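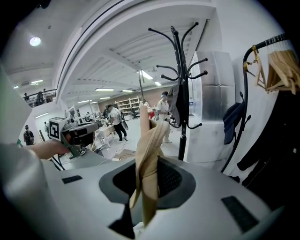
I'd been told to wear flat shoes and bring a bag I didn't mind having handled. Good advice on both counts! The floor at Belura's Mernelthorpe workshop has cords running across it, and within a few minutes of signing in I'd been talked into lending my tote to the practice pile.

I was there to meet the technician who looks after the Ungate pair, the hand-held grippers that people there use to hang up bags and caps and shirts all day long while the kit records how they did it. She's been at it for two years, and before that she fixed sewing machines (more on that in a tick). She didn't want her name in this and she didn't want a portrait, but she talked for most of the morning, and I've had to leave out a fair bit about screws.

A pair is a pair

I asked her first what counts as "the machine", as to me it looked like a lot of separate bits.

"Two grippers, a rig on somebody's back, the cables, the cubes. That's one set. If one gripper comes off for repair, the other one comes off with it. I don't mix them. People try to mix them when I'm at lunch."

She can tell when they have, too. Each set is calibrated together, left hand against right, and a borrowed left hand shows up in the recordings as a small steady offset. "You watch the playback and the bag's being held by two hands that don't quite agree where the bag is. Then I go and look at the numbers on the handles."

The morning routine

She starts at half past seven, before the operators arrive, and the order never changes. Jaws first. She opens and closes each one by hand, slowly, listening, and then runs her thumb along the inside of the tips for fluff. Fabric is terrible for it, she says. Straps shed and the lint packs down into a sort of felt, right where you need the grip.

"Dry brush, then a cloth. No spray. Somebody used spray once and the tips were slippery for a week."

Next come the marker cubes, those white blocks with the black-and-white squares on them that the cameras use to work out where the gripper is. I'd assumed they'd be delicate, and I was wrong - what she worries about is fingerprints and scuffs. A greasy thumb across a black square puts a shine on it, and a shiny square under those ceiling lights can drop out of tracking altogether. She wipes every face, then gives the cube a wiggle at its base. Any movement at all and it's off for re-seating.

Then she does 100 open-and-close cycles on each hand, with the recorder running. I thought she was joking. She does them with the radio on. "You feel it before you see it. There's a bit of a catch, say, at the same spot every time, and that's a tooth going or grit in the slide."

Cables and coat stands

Most of her repairs are cables. The operators turn to reach a hook, the cable goes round with them, and over a few weeks it fatigues right where it leaves the handle. She's taken to leaving more slack at the wrist than the setup sheet allows, and she told me so with a look that dared me to print it. So there you go.

The furniture needs looking after as well, which I hadn't thought of. A black coat stand with curved arms is a lovely thing to catch a cable on. She checks the stands are sitting firmly, goes along the rack of wooden hangers to make sure they still slide, and walks the power cords from one end to the other before anyone picks up a gripper.

And soft bags, she reckons, are the hardest on the gear. "A cap's easy. A backpack with nothing in it just folds away from you, so people squeeze harder and twist. All of that twist goes into the jaw pivot." The pivots get a proper look whenever there's been a run of backpacks.

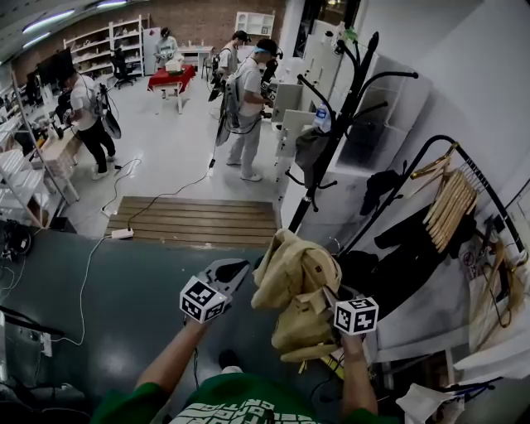 When something breaks

She keeps a repair book, a paper one, with a Long & Sons feed merchant's calendar tucked in the back for reasons I never got to the bottom of. Her favourite entry was a left gripper that kept reporting it was closed when it was open. She changed the cable. She changed the sensor. She had the whole body apart on the bench, twice, and finally found a single thread wound round the shaft behind the jaw, tight as fishing line.

"I'd have found that in two minutes on a sewing machine. It's the first place you look!" It's on the morning list now, with a torch and a pair of tweezers kept beside the brush.

I asked what she'd change, given the chance. A cover over the pivot, she said straight off, and a connector at the wrist that pulls out before the cable tears. She's made a rough version of the connector at home and it's on trial until September. I had a go at plugging it in and it took me three tries, so she wrote that down in the book as well.

My tote came back in one piece, by the way, with one strap brushed cleaner than it's been in years.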